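Eichenarbeitsplatte am Spülbecken: Öl oder Hartwachsöl?

Nuria Assefa
Seit März habe ich eine massive Arbeitsplatte aus Eiche, vom Händler einmal werkseitig geölt. Rund um den Beckenausschnitt wird das Holz jetzt rau und stellenweise grau. Kann ich einfach nachölen oder muss alles runter? Und was macht man mit der Schnittkante?

Priditz
Würde Leinöl nehmen. Hält bei mir.

Antal
Leinöl allein ist im Spritzwasserbereich zu weich und trocknet langsam. Vorgehen:

Graue Stellen mit Korn 120, dann 180 in Faserrichtung schleifen. Sitzt die Verfärbung tiefer, vorher mit Oxalsäure behandeln, gut abwaschen und über Nacht trocknen lassen. Danach Hartwachsöl in 2 dünnen Schichten, Überstand nach etwa 14 Minuten mit einem fusselfreien Tuch abnehmen. Bei 500 ml bleibt für eine normale Küchenzeile reichlich übrig.
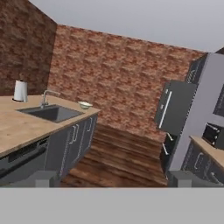

Die Schnittkante ist der kritische Punkt. Hirnholz saugt ein Vielfaches der Fläche, also satt tränken, bis nichts mehr einzieht, und das Becken erst nach dem Aushärten wieder einsetzen. Als Dichtstoff neutral vernetzendes Silikon; essigvernetzendes kann Metallteile angreifen. Getränkte Lappen ausgebreitet trocknen, Gefahr der Selbstentzündung.

Ploltdale
Zustimmung zu Antal. Ergänzung: Das Hahnloch wird gern vergessen, dort steht Wasser unter der Rosette. Armatur lösen, Bohrung mitbehandeln, neue Dichtung einlegen.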